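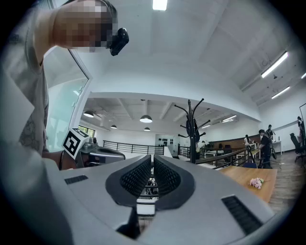
Mezzanine offices open at Meredith building

23/08/2026

The upper level of the Meredith building in Pernetton is open for work again after a refit that took most of the year. The mezzanine looks out past a black metal railing to the far room, where pendant lamps hang under exposed white beams. The walls and ceiling are white, and a glass partition with a white frame stands on the upper level.

Architect Žofie Zelenák said the plan was to keep the interior as open as possible. An earlier proposal would have closed off the mezzanine with a full-height wall. Tenants objected last December, and the drawings were changed.

"People upstairs wanted to see who was coming in," Zelenák said. "The railing was the simple answer."

The black pendants were chosen to go with the railing. Long tube lights were kept over the upper level, where most of the desk work will be done.

The refit covered 1341 square meters over both floors. There is room for 70 people, and 30 places have not been let. Building manager Usa Inthanon said two firms, Skuter and Ustus, have signed leases and will share the kitchen on the lower floor.

Work on the back stairs is still under way. Until it is finished, tenants should use the front stairs or the elevator. Questions about the remaining places can be taken to the front desk or to extension 337.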